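The Lunch Problem

August 23, 2025

Hello again from the Oklow end of the valley, where it has been too hot to do much of anything after two in the afternoon and I've been getting up at five to compensate. Thanks to everyone who wrote back after the last issue. I read all of them, I answered most of them, and if I missed yours please poke me again.

So, lunch! I've been thinking about it far more than a grown person should. I started working from home in April, and I had all these lovely ideas about what I'd eat now that the kitchen was fifteen steps from my desk. Soups. Grain bowls. Leftover roast chicken done up with something sharp and green. What I really ate for the first month was crackers, standing up, with the fridge door open (and a spoon in the peanut butter, if I'm coming clean). By three o'clock I'd be cross and foggy and eating more crackers.

When I had an office job in Junton, lunch took care of itself. There was a sandwich counter on the corner that did a very good egg salad, and a bench across the street, and at twelve-thirty the whole building sort of emptied out and I went along with it. I didn't decide anything. I miss that more than I miss the paycheck, some days. I went through my old bank statements this spring, mostly out of dread, and found I'd spent $992 at that counter in my last year there. I was shocked for a minute and then I thought, well, it was good egg salad.

What finally got me out of the cracker phase was putting lunch on the calendar like a meeting. Twelve-thirty, same as before. I close the laptop all the way, so the screen goes dark, and I leave my phone on the desk. The first week I cheated every single day. The second week I cheated twice. Now my stomach starts making noise at twelve-twenty whether I've looked at the clock or not.

The other thing was lowering my sights. I own 37 cookbooks (I had to count them when the shelf came down in the spring, long story, it's fixed) and hardly any of them have a thing to say about what one person should eat on an ordinary workday. They want you to feed six. They want you to have started the night before. I cook a proper dinner most nights and I don't want to do it twice, so I made some rules for myself, and they've held up for a few months now.

It has to take ten minutes or less. That includes getting things out, and it includes finding the lid to the mustard.

It has to be sitting-down food. If I can eat it at the counter, I will, and then I'm back to crackers. Anything that needs a plate or a bowl gets me into a chair.

No new groceries. Lunch comes from whatever is already in the house, and if that means cold potatoes and a pickle, then so be it. Cold potatoes with salt and a lot of mustard are terrific, by the way!

Something fresh on it, every time. A handful of lettuce, half a tomato, the last sad radish. I'm not strict about the amount. I just feel better at four o'clock when there's been a leaf involved.

Bread is allowed daily. I went back and forth on this one, and then I decided life was short. One slice, open-faced, and pile it as high as you like. My neighbor's family eats this way and she thinks it's very funny that I consider it a discovery.
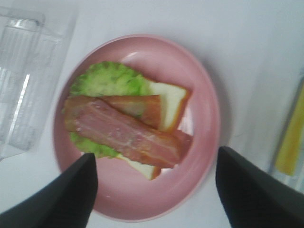 What you've been eating

I asked last time for your own lunches, and you came through. The clear favorite was leftovers straight from the container, and I'm a little jealous of how well some of you must be eating at night. A reader out past Haddadin has the same tomato soup every day from the first frost until the lilacs bloom, and says she has never once gotten tired of it. Several of you swear by beans on toast. One person wrote two full pages on tuna, with a firm position on celery (against), and I'm going to print a piece of it next month if he'll let me.

A few of you asked about the bread I use. It's plain sandwich bread from the Trirnis market, nothing fancy, and I keep half the loaf in the freezer and pull slices as I need them. They thaw while I'm rinsing the lettuce.

For the next issue I'd love to hear about thermoses. Mine leaks, I've had it forever, and I'm ready to be talked into a new one. Hit reply and tell me what you've got.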